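Saturday, late

Section 4 is finished! Or finished enough that I can stop reading it to myself in the shower. I've been stuck on the knife pages of the Ullano practice notes for so long that I'd started to think I'd never get out of them, and then this morning the whole thing sort of fell open, starting with a word I'd been using wrong the entire time.

The word is "idle." All through the draft I had the arm going idle when a person picks up a blade. Lech wrote in the margin, very politely, "idle how?" and I was annoyed for about as long as it took to make coffee. He's right. Idle with the motors on and holding position, or idle with the brakes set? Is the gripper open or still closed around a spoon? If two people on our own small team read it two ways, then the person in Clescombe who has to test against it will find a third. So idle is gone. We now have "holding" and "parked," and each one gets a plain definition at the front, before any rule uses it. Holding means it keeps its place and keeps what it's gripping. Parked means the arm is folded back to its home spot with the gripper empty. I love how much this cleaned up. I went through and replaced every single idle, and in several places I found I hadn't known myself which one I meant.

The second thing was the distance rule. The old version said the arm must keep 30 cm from any person's hands. Good on paper, easy to measure, and it falls apart the moment you watch real prep work, with both hands in close, a little knife between them, fingers pinching something tiny against the counter. Where does the distance start? From the fingertips you'd get one answer and from the point of the blade another, and a person who is trimming or peeling doesn't keep the blade in one place for long. I rewrote it so that a hand and whatever it's holding count as one thing, and the 30 is measured from the nearest point of that thing. One sentence. It took most of the morning and I'm so happy with it.

Then there's the mess. I'd written "the work surface shall be clear before the arm begins," which sounds responsible and is useless, as anyone who has ever cooked will tell you. There are bits of skin everywhere and plates parked wherever they fit, and on a shiny dark counter you get streaks of light on top of all that. Nobody is going to wipe down between every small job so that a machine can have its turn. What we need is a rule about what the arm may do on a surface that ISN'T clear. My new text says it may work near scraps but may not sweep, push or gather them while a blade is out, and that it has to treat a bright reflection as unknown, never as empty. I put that last part in bold. A thin shiny blade next to a thin shiny streak is precisely the case I want the testers to try first.
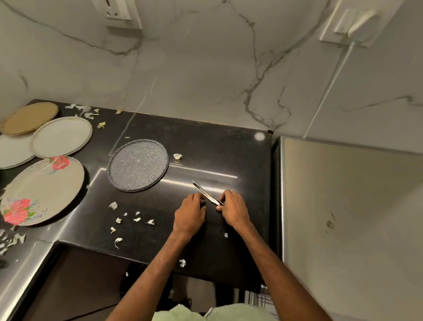

Griet says the blade rule should go further than I've taken it. Her message came in while I was still fiddling with the numbering: a knife that has been put down is more dangerous to plan around than a knife in somebody's hand, since people look at what they're holding and forget what they've set aside. She wants a blade to count as "out" until it's in a drawer, a block or the sink, with no timer that lets the arm decide enough time has passed.

I'd had a timer in there. 60 seconds, then the arm could come back from parked to holding. I liked my timer! I argued for it for a good while on the phone, mainly on the grounds that otherwise the arm will spend half its life folded up in a corner and people will get fed up and switch the whole safety mode off, and then we've written a beautiful rule that protects no one. She let me go on and then asked what had changed after 60 seconds. The knife is in the same place. The person might have turned around to get something from the fridge. I had no answer, so the timer's out.

We did find something better between us, though. The person can end it themselves. They say it or press it, and the arm has to repeat back what it's about to do before it moves ("coming to the left side of the counter" or whatever the phrase ends up being) and then wait. If they don't confirm, it stays parked. So the decision is with the one who knows where the knife is. I think it will feel natural, a bit like calling "behind you" in a restaurant kitchen, which Kidus says was the first thing he was taught at his first kitchen job, before anyone let him touch food. He's going to write me a short paragraph on that for the notes at the back. I want more of that kind of thing in there. People who've worked shoulder to shoulder in tight spaces already have good practice, they just haven't had it typed up with section numbers.

Handing over a blade: still forbidden, no exceptions, both directions. Skotent's people asked again if we'd allow it with the handle facing the person, and I said the same as last time, that I'd be thrilled to see the test results when there are some. I meant it, too. Someday it could be a wonderful thing for someone with a weak grip or bad shoulders. For now the arm may bring a board, a bowl, a towel. It may not bring the knife.

Small things I don't want to lose before the next call:

Cords. We say nothing about cords on walls and counters. Even a thin one running to an appliance should count as something the arm mustn't hook or drag. Put it in section 2 with the fixed obstacles, probably with cloths hanging off things, which are worse because they move.

Plates with patterns. Consuelo brought this up weeks ago and I never wrote it down. If the checklist only uses plain white dishes then passing it tells you about plain white dishes. Ask for flowered ones, dark ones, sparkly ones, and stacked or overlapping so part of one is hidden.

"Should" and "shall." I've been mixing them like salt and sugar. Shall if it's tested, should if it's advice. Leidy has offered to do a pass just for that, and I said yes before she'd finished the sentence.

Reporting near misses. The draft asks for a report only when there's contact. I want one whenever the arm goes to parked on its own within reach of a person, even if everything was fine. It's more paper, I know. But contact is rare (I hope) and we'd learn next to nothing from waiting for it. Keep the form to 8 lines so it gets filled in. The first line should be what the person was doing, in their own words, and I'd like to leave it as an open box with no menu to pick from. "Doing the onions" tells me a lot more than "food preparation, manual."

I read the whole of section 4 aloud at the Alvarado office this afternoon, to an empty room, pacing, with my shoes off. It takes roughly ten minutes and it sounds like something a person could follow. The old one sounded like a warranty. There's one ugly bit left in the middle, where a hand holding a tool and a hand holding nothing are both inside the distance and the rule has to say which one the arm backs away from first. At the moment it says "away from both," and in a corner with a wall behind it there may not be an away from both. I think the answer is that it stops dead and says so out loud. Will ask Lech, who will write "stops how?" in the margin.

I'm sending it all around tonight and then I'm leaving it alone until the comments are in. Section 5 is hot pans. I've already got a page of notes for that one and I can't wait to start.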